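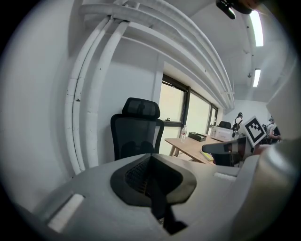
A view from one of the two hand-held grippers in the Tasell office, between takes. Photo: Brultness project

WHAT THE GRIPPER SAW

Regular readers will remember that in March this newsletter reported, with more confidence than it had earned, that the Brultness project was "nearly done collecting data." The project has since collected all of that data again. The second batch is much better, and Gaurav Garg has agreed to explain why on the condition that we stop using the word "nearly."

The idea behind Brultness is simple enough to fit on a mug, and at one point did. Teaching a robot arm to handle things usually means driving the arm through the job by remote control, over and over, while a person with a joystick loses the will to live. Brultness skips the arm. You pick up a gripper with a camera on it, you do the job yourself, and the recording becomes the lesson. The robot turns up later and gets the notes.

This has obvious attractions. A hand-held gripper doesn't need a safety cage or a signed form from Facilities. You can carry it down the hall to the Tasell office and work around the chairs and the desks and the pipes, all the ordinary mess that a lab bench never has. The square black-and-white marker on top of a gripper gives a camera a fixed pattern to look for, so that if one gripper comes into the other's view, the software has a decent chance of working out where the two are in relation to each other.

The trouble is the human half of the arrangement. People are very good at picking things up and very bad at doing it the way a robot could. The March batch came to 900 takes, and when Kumiko Hosoda sat down to check them she found that a large share were no use for training. The person had flicked a wrist faster than any arm of ours can move, or looked at the cup with their own eyes while the gripper camera admired the ceiling. That second habit was the expensive one. If the camera never sees the cup, the robot learns that cups are found by faith.

"We had hours of very nice footage of light fixtures," Kumiko says. "I know which tubes flicker."

Her fix is the part of this work that will interest people outside the group. The first version of the method treated every take as equal and hoped that quantity would sort it out. The new version scores each take before it goes anywhere near training. Two questions are asked. How much of the time was the thing being handled in view of the camera? And could the arm have followed the path that the hand took, at the speed the hand took it? A take that fails either one is dropped whole. Gaurav argued for trimming the bad stretches and keeping the rest, and a week was spent on trimming. It made things worse, as the robot then learned that objects sometimes jump several inches to the left.

Of the 900 original takes, 281 survived. There was a quiet afternoon after that number came out.

Then came the test nobody on the project wanted to run, which was training one policy on all 900 and another on the 281 and letting each have a go at the same job. The job is clearing a desk: cups, pens and small boxes go into a tray, and the tray gets pushed to the back. Both policies were given the same starting layouts, and the person resetting the desk wasn't told which policy was up. The smaller set won comfortably. The full set produced an arm that approached every cup briskly, paused over it as if trying to recall its name, and then closed on the air beside it. The filtered set produced an arm that was slower and mostly got the cup.

Kumiko is careful about what this shows. It's one room, one arm and one kind of chore, and the filter was tuned by the same people who graded the result. She would also like it known that pens remain a disaster under both versions. A pen lying flat against the desk asks for a fingertip and a bit of fingernail, and the gripper has neither. The write-up gives pens their own table, and it is not a happy table.

What changed most in the second batch was the collecting. The scoring now runs within a minute or so of each take, and the person holding the gripper hears a tone if it passed and a lower tone if it didn't. No advice is given. People worked it out for themselves after a few tries, slowed down, and started pointing the camera at whatever they were about to grab. The group had already written a nine-page guide on how to hold the gripper, complete with diagrams. The tone did better than the guide, whose author has asked not to be named and has the desk across from mine.

The new batch stands at 300 takes, nearly all of them usable, gathered in far less time than the first. Two-gripper work is included for the first time, with one gripper steadying a box while the other opens it. These takes are harder to pass, as either gripper can spoil the pair, and they're tiring. Gaurav puts the limit at about half an hour before people start to get sloppy. He arrived at this by timing himself and then declining to share the recording.

Next on the list is Dirkcombe, where the rooms are smaller, the light is worse, and the furniture is older than most of the group. If a policy trained in our building can clear a desk in theirs without having seen it first, there's a paper in it. If it can't, Gaurav says there's still a paper in it, only shorter. The Chauhan arm will make the trip by van, and anyone with experience of fitting a large awkward object through the Dirkcombe side door is asked to get in touch before it leaves.

The group is also looking for more hands. Sessions are in the Tasell office, they last half an hour, and no background in robotics is called for. Left-handers are especially welcome, as the current data has hardly any and the robot has begun to show a preference. Write to Kumiko for a slot. There will be cookies, which you may pick up any way you like.

The full write-up, pen table included, goes on the group's page on Dec 7, 2018.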